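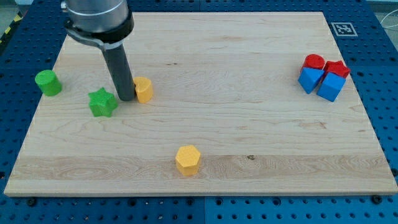
OPINION / HOME & FAMILY

In Praise of the Plain Block

I have come to believe that a set of toy blocks needs no batteries, no app, and no learning goals printed on the lid. I hold this view with the zeal of a man who has stepped on all the alternatives.

Consider the green star. It has five points and a flat top. It does not sing the alphabet. It has no opinion about whether your child is ahead or behind. Put it on a maple board next to a green cylinder and a rounded yellow block and you have a village, or a lunch, or a very tense meeting, depending on who is three years old and in charge.

My own re-education began last July, when I went to buy a birthday present for a nephew and found myself in the Mesdale outlet, facing a wall of boxes. The one I nearly bought was called the Dokia Early Thinker. It had 19 pieces and a booklet longer than the lease on my first apartment. The booklet explained that the child should be "guided through" the triangle before being "introduced" to the hexagon. I pictured the two of them shaking hands.

What the box did not contain was any spare time. Every piece had one slot it belonged in, and when it went in, a small speaker said "Great job!" in the voice of someone who has been held at the office past six. My nephew, who got it from somebody else in the end, worked out in an afternoon that you could press the sensor with a thumb and be congratulated for nothing. I thought this was the most advanced skill he learned from it.

The plain block has no such weakness. You set the cylinder on its end and it stands. You set the half-round piece on its curve and it rocks, and you try to put something on it, and the something slides off, and there is a short speech. Then you try again. At no point does anyone say "Great job."

I'll grant the other side a few points. Plain blocks are dull to give. An aunt hands over a sack of colored shapes and the parents say "Oh, classic," in the tone people use for a fruitcake. They also get everywhere. A sphere will find the space under a refrigerator with a sense of direction I can only envy. And the good ones cost more than you expect, for reasons the stores explain with the word "heirloom," as though my grandchildren will gather at the lawyer's office to hear who gets the star.

There is also the matter of color, on which manufacturers have lost their nerve. Go into any shop that sells candles as well as toys and you will see blocks in oatmeal, putty, and something called fog. These are made to match the couch. I have nothing against the couch, but it isn't the one playing. A block should be green like grass or yellow like a school bus, so that it can be found in a rug and argued over across a room. The finish may be a bit rough. It may look like it was painted by a person with other things to do. I prefer it.

The other thing I'd defend is the board. People buy the blocks and forget that carpet is a terrible place to build anything. Give a child a flat piece of pale wood with a decent edge and something changes. It has a border now. Things are on it or off it. My sister uses an old bread board from a kitchen shop called Egilsson, long since closed, and she reports that the cleanup rule is simply that the board must be bare by supper. It works some nights.

I once read through the customer comments on a Sekoldale block set, all 3783 of them if you believe the number at the top of the page. I quit well before the end. The complaints fell mostly into two groups: that it was only blocks, and that the child would not stop playing with it. Several people managed both in one paragraph and took off two stars.

I gave my nephew the plain ones this year. He built a tower, put the star on top, and charged me a dollar to look at it. I paid, and was told the dollar only covered the front.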